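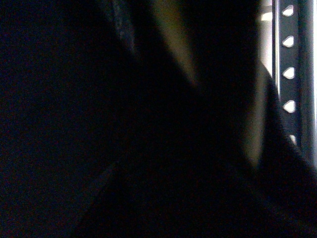
4.2 Wrist camera comparison

We ran both wrist cameras on the garment rail task — same arm, same controller, only the camera and its bracket swapped. Exposure fixed at 188 for both. The Hikaretti unit sits closer to the fingers, the Uloner further back and tilted. Each got 50 approaches per garment type, logged by Kiani on the lab machine.

Main problem is close range. Once the gripper or the arm fills most of the view, the pose estimate has very little left to work with: a bit of rail, a few of the holes punched in it. Focus is gone as well. We drop any frame where the dark area passes a set limit and hold the last good pose for 400 ms. Crude, but the controller tolerates it. Dark cloth makes the limit hard to set, becuase a black shirt and a black finger give nearly the same pixel values.
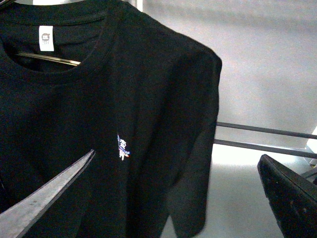

Figure 4. Wrist view of a black T-shirt on a metal hanger, finger tip short of the chest logo.

Chest prints and neck labels help alot. Where neither is in view we fall back on the rail edge and whatever clip or hanger holds the garment. Views from below are harder, with bright ceiling behind the rail and the cloth in shadow.
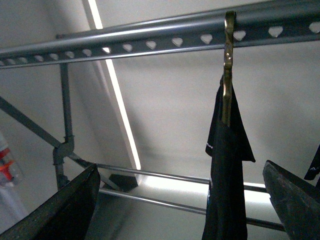 4.3 Finger shape

Two finger sets, Grisport flat and Baloch wedge. Same protocol as 4.2, camera fixed to the Uloner.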